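Chapter 4
Listening Before You Speak

Most of us believe we are good listeners, and most of us, if we asked our families, would get a rather different answer! I say this with affection, having spent a good part of my working life nodding at people while planning my lunch. Listening is a skill like baking bread or driving in snow, and it gets better with practice and with a little patience toward yourself.

In Chapter 3 you learned how to prepare questions for an interview. Now we come to the harder part, the minutes after you ask one. We will begin with the town of Grimbridge, where a local history project set out to record 60 older residents talking about the Innes woolen mill. The first recordings were a disappointment. The interviewers (kind, eager people, every one of them) jumped in whenever a speaker paused, and so the best stories stayed untold. When they learned to wait, even for 2 slow breaths, the talk opened up, and memories of the dye room and the long walk home to Gedness came tumbling out.

You will read parts of those talks in Section 4.2, and later you will try a short interview of your own and write it up in 500 words. Please don't worry if your first one feels stiff. Mine certainly did, and I still have the tape.

As you read, keep these words in mind: pause, prompt, open question, follow-up, summary. They appear in the glossary at the back of the book.

Before you turn the page, think of the last time someone truly listened to you. How could you tell? 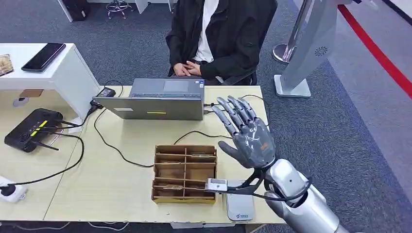
Figure 4.1 Seated at a table with an open laptop, hands clasped in the lap.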